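Robots & Automation | Features
2 min read
Search stories, topics

The pour that stopped too late

Pouring a glass of water is a lovely problem! At Vikora, Cristian Montoya has 1380 recorded human pours, all meant to teach a robot arm called Okarley when to stop.

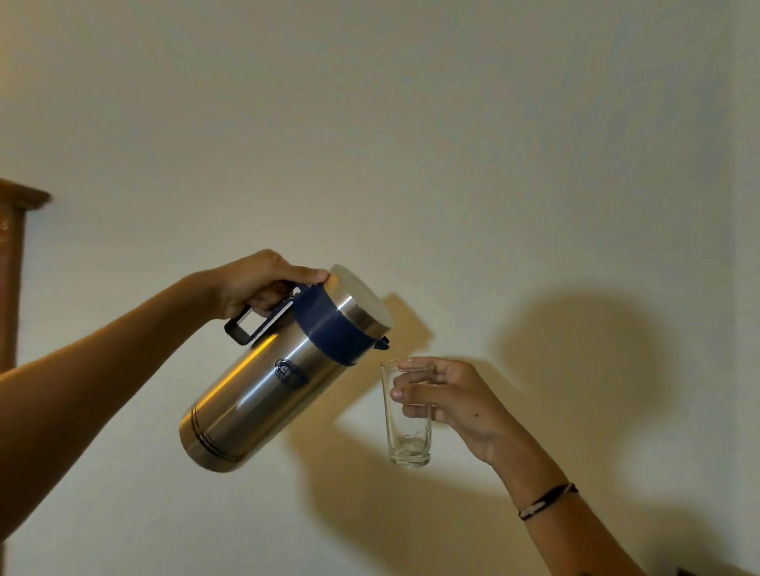
Photo: Vikora

In September, Okarley didn't stop. It tipped on past the rim, three times running, and water reached a power strip before Hafiz Kwok hit the cut-off. The fault was a frozen level reading: the arm kept trusting the last number it had.

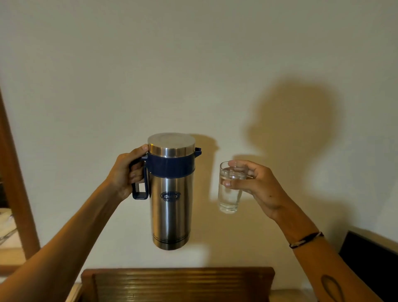 Kwok's fix is wonderfully plain. If the reading goes stale, the arm tips back upright and waits. It has since managed 928 pours without a spill, and the power strip now lives on the wall.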